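16 March 2026

Picture frames again, and I'm more excited about this than a person should be about picture frames.

Where we left off: the chore list for the Dorar bench has five jobs on it (stand a frame up, lay it flat, square it to the table edge, hand it over, dust under it). In January I'd have said the dusting one was years off. Now I think it's the *squaring* that's hard and the dusting is mostly a lifting problem. More on that below.

Training set stands at 2,027 demos across all the chores, and 300 of those are frames. Split is lopsided – far too many "stand it up", hardly any "square it". I want to fix that before the Provell people come back asking for numbers.

What I keep noticing is how much of a chore is deciding where to grab. With a mug there's a handle and everybody's hands agree. With a frame you've got four rails and four corners, and each one sets you up for a different next move. Grab a side rail in the middle and the frame wants to swing. Grab near a corner and you get good control of the angle but you have to carry the weight off-center. I did a run of approaches by hand this morning just to feel it out, going in at the corner with the fingers wide. 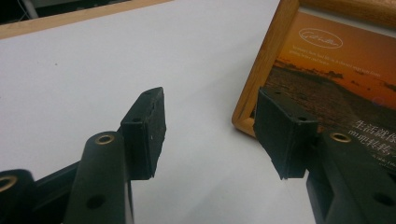

Shboul read the draft of this over lunch and wrote back that I'm grading the wrong thing: a person at home won't care which rail it grabs, they'll care whether they have to come back and straighten the frame afterward, and if they do, the machine has saved them nothing. Put that at the top of the scoring sheet, was the advice, above speed and above grasp success.

Fair! And it changes how I'd score last week. Going by "did it end up holding the frame", the policy looked great. Going by "would I have to touch it again", much less so. I re-scored one block of 40 squaring trials this afternoon and only 10 passed without a human nudge. That's a quarter. I'm weirdly happy about it, because the other 30 fail in ways that make sense:

- fingers close before the rail is fully between them, so the frame gets pushed along the table
- good grasp, good turn, then the release kicks it a few degrees off
- it stops early, close to square but visibly wrong (my eye catches this right away, and so would anyone's)

The release kick is the biggest group by far. My guess is that one finger lets go slightly before the other and drags the rail with it. When I do it by hand I slow way down at the end without thinking about it, and I open the fingers a tiny bit, wait, then open the rest. The demos have that pause in them but it's short, and I suspect our trimming script eats it as idle time. Need to check the trim threshold. If that's the cause it's a one-line fix and I will be unbearable for a week.

Side note on white tables. Light wood on white is easy to find, but the tabletop itself gives the model very little to line up against, especially when the view is close in and you lose most of the table edge. A person squaring a frame glances at the edge, then the frame, then the edge again. The policy gets whatever the close view gives it. Two options: back off for a wider look before turning, or add the overhead view from the Brestia setup. I'd like to try the first one before adding hardware. It's also closer to what people do.

So, can a machine tidy a shelf of frames yet? My answer today: it can move them, it can stand some of them up, and it can't be left alone to make them look right. But the gap is getting smaller in a way I can point at, and a year ago I couldn't have told you where the gap was. Folding laundry still scares me. Frames don't, anymore.

Dusting, since I promised. The cloth part works fine on an open surface. The trouble is the lift – somebody or something has to hold the frame up while the cloth goes under, and with one arm that means pick up, put down elsewhere, wipe, bring back, square. So it's squaring again, plus a carry. Fix squaring and dusting comes along nearly free. With two arms it's a different chore entirely and I'd love to try it, but that's for after the Provell visit.

To do:

- [ ] check the trim script for the pause before release
- [ ] new scoring sheet, "needs a human nudge y/n" as the first column
- [ ] more squaring demos, varied start angles, fingers wide on approach
- [ ] test the back-off-and-look move
- [ ] re-score the "stand it up" trials the same way (a bit nervous)

Gripper pads: look over both contact faces before the next block. I don't want to blame software for a drag that's really in the pads.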